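Posting rules, round two

Quick one, I have class at 6 and haven't eaten.

So the new flyer policy at Jevedska passed the faculty senate, 45 to 7. Every poster now needs a stamp from student affairs. Even the ones on our own doors. Judite Aguiar asked what happens if the stamp gets refused and got no real answer - just "case by case." Great.
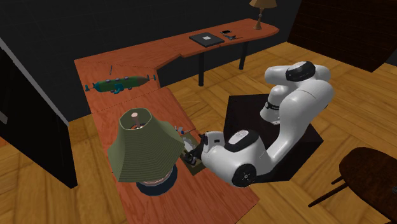
And case by case is my whole problem with it. Who decides? On what grounds? The draft had an appeals paragraph, the final one dosen't. I read both versions twice.

We have 228 names on the letter so far. Vasilică Surdu is taking it to the dean's office in May, before finals eat everybody. If you want to sign, email me tonight - full name and department, please, I can't use nicknames.

More when I get teh minutes.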